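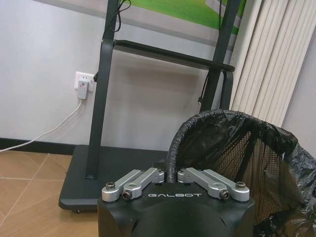
Patricio Barrios
Contributing writer, food aid and relief

Last updated: 1 Apr 2023

Search articles Enter keyword Go

The grain depot at Kalell opened its gates to reporters in March, and the relief agency Soriano wanted us to leave thinking the worst of the shortage was over. I left with a notebook full of answers that didn't match.

We were driven from Ciltton before sunrise and given 2 hours on site. The warehouse manager, Benjie Talavera, walked fast. He said the depot held enough sorghum and cooking oil to feed 2000 families until the harvest. When I asked how big a family was for this purpose, he said it depended on the district. When I asked which districts, he said the list was being revised.

The sacks in the front bays were stacked high and neatly labeled. The back bays were locked. A clerk told me they held seed. Talavera, asked separately, said they held blankets.

Trucks are the real trouble. Soriano has two that can handle the road to Plikside, and one was up on blocks in the yard with its front wheels off. A driver said it had been there since the rains. The agency's handout called the fleet "fully deployed."

I did meet people who had been fed. A woman at the gate had walked in to collect her ration and said the oil was good and the grain was old. She had been told to come back in two weeks, and wasn't sure she would make the trip again.

Soriano says it will publish its delivery records. I asked for a date and was offered tea.

Filed under: Hunger and Drought, Field Visits, Aid Delivery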